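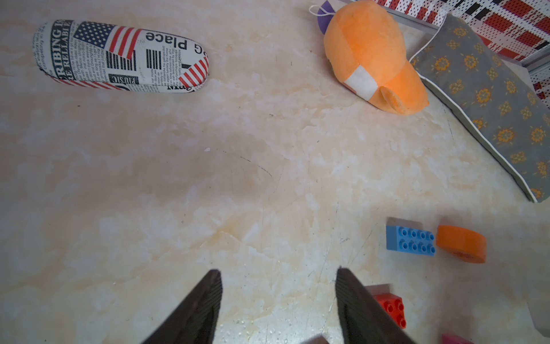 Clustorley Apartments, progress report for November
To: Delali Opoku, Zepeda Housing Fund
From: Sidra Naqvi, leasing and property office

Occupancy
Two apartments are vacant, both one-bedrooms on the courtyard side. One has a signed application and the credit check is under way. The other is listed at $1,338 a month on a 12-month lease, water and trash included. We have had seven showings and no offer yet. The main complaint is street parking — the lot is full most evenings.

Renewals
Iraís Zamudio sent renewal letters to every household whose lease ends this winter. Tenants now get 30 days to reply instead of two weeks, as you asked in the spring. Most have signed. One family is moving out of state and has given notice.

Repairs
Mudard finished the stair railings in the north building and the city inspector passed them. The laundry room is still down to one working dryer. The part was ordered twice — the first one was for the wrong model — and we are holding the final payment until it is installed.

Rent software
We moved the rent ledger to Fenance at the start of the month. Shamim Talpur checked the opening balances against the old books and corrected two deposits entered under the wrong unit. Online payments work. Late notices still go out by hand.

Budget
Spending is within the grant except for snow removal, where the new contract came in higher than planned. Faisal Memon will send the revised line for your approval with the December invoice.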